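Paper on the Desk: How Students at Walbridge Keep and Lose Their Notes

Project report, second year, Study Skills and Information course
Deepika Iyer
January 10, 2024

1. Introduction

When I started my studies I believed that a good student has tidy notes. My own notes were in four different notebooks, in two bags and sometimes in the pocket of my coat. Before an exam I spent the whole evening only to find the pages, and after this I was too tired to read them. Because of this experience I chose the topic of this project. I wanted to know how other students keep their paper notes, and if the way of keeping has some connection with how they prepare for exams.

Many people told me that the topic is old, that everybody writes on a laptop now. In our department it is not so. In mathematics and in chemistry most of us still write by hand, because formulas are slow to type.

2. Method

I gave a short questionnaire to students in two residence halls, Gronuswood and Prunen. The questions were about where the notes are stored, how often they are sorted, and what happens with them after the exam. After the questionnaire I had longer talks with four students. Each talk was in the student's room or in the library, and I asked the student to find for me one page from the first week of the semester. I did not measure the time with a clock, I only wrote down how the search went.

I also asked the four students to keep all their loose sheets for one month, April, and to bring them to me. Together they brought 866 sheets. I sorted them by hand on the floor of my room, which took a full weekend. 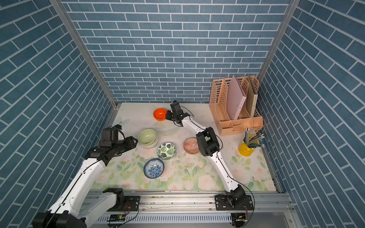 The sorting was harder than I expected. Many sheets had no date and no name of the course. I made groups for lecture notes, exercises, printed handouts and "other". In the last group there were shopping lists, a letter from a bank and many drawings. I must admit that the border between lecture notes and drawings was not always clear, and another person would maybe sort some sheets differently.

3. Results

Printed handouts were the biggest group, with 400 sheets. This surprised me. The students said that they print the slides "to be safe", but most of these pages had no marks of a pen on them. One student said she did not remember printing them.

The students in Prunen have smaller desks, and they more often keep their papers in a pile. In a pile the newest sheet is on top, so the order by time is correct without any work. The problem comes when one sheet is taken out and put back in the wrong place. In Gronuswood the rooms have a shelf over the desk, and there the students prefer folders and file holders, with one place for each course.

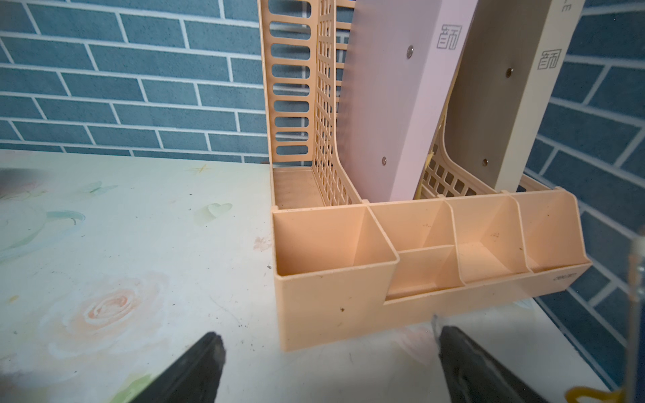
Figure 2. Desk organizer with an upright file section and a pen tray in front.

I expected that students with folders will find the page from the first week faster. For two students it was true. The third had beautiful folders with colored labels, but she had stopped to use them after the second week, and the page was in her bag. The fourth used only a pile and found the page almost immediately, as he remembered that it had a coffee stain.

4. Discussion

My supervisor in the Mathew reading group asked me if sorted notes give better grades. With my data I can not answer this. Four students are too few, and I did not ask for grades, as I thought it is too private. What I can say is that the students who looked at their papers every week were more calm when they talked about exams, and this was the same for piles and for folders.

If I would repeat the project, I would ask the students to write the date on each sheet from the beginning. I would also include students who use a tablet. Two persons in the questionnaire wrote that they take photos of their notes and then throw the paper away, and I would like to know how they find something later.

5. Thanks

I thank the students of both halls for their answers, and especially the four who carried their papers up the stairs to my room. All sheets were given back to them, except the ones they did not want.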